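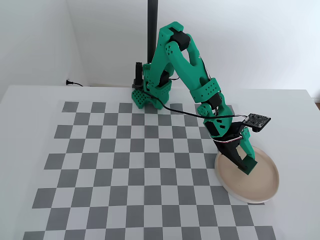

Stop selling plates in sets

By Wekesa Waweru

When I moved into my flat I needed two plates. The shop had a 16-piece dinner set and a 12-piece dinner set, and the person at the till told me single plates were not something they did any more. I bought the smaller set. Most of it has lived on top of a cupboard ever since.

I think shops should sell plates one at a time, as they used to, and I think it should be the normal way to buy them.

Plates break one at a time. Last February I dropped a dinner plate from a set called Shemweta, made by Plondeck. It had cost me 52 pounds. I wrote to ask for one replacement and was told the pattern had been dropped and that I might like to look at the new range. So I had three large plates, four small ones and four bowls, and no way of making them match again short of buying the lot.

The usual defence is price. A set works out cheaper per piece, and that is true if you use every piece. I live alone and have people round perhaps once a month. The mugs in the set are too small for me and the side plates hold a slice of toast and nothing else. I paid for them all the same.

There is also the matter of storage. Kitchens in rented flats are small. Mine has one cupboard 60 centimetres wide, and it has to hold the food as well.

Some places still do it properly. Ekik, the hardware shop near my mother's house, keeps plain white plates in open stacks by the door. You pick up what you need and pay for that. The pattern has not changed in all the years she has been going there, and if she breaks one she walks down the road and gets another. Her plates do not all come from the same year and you would have to look closely to tell.

I don't expect the big makers to keep every pattern going for ever. They could keep one plain range, in one white, and promise to sell it singly for ten years. I would pay more per plate for that. I suspect plenty of other people would too, particularly anyone with a cupboard like mine.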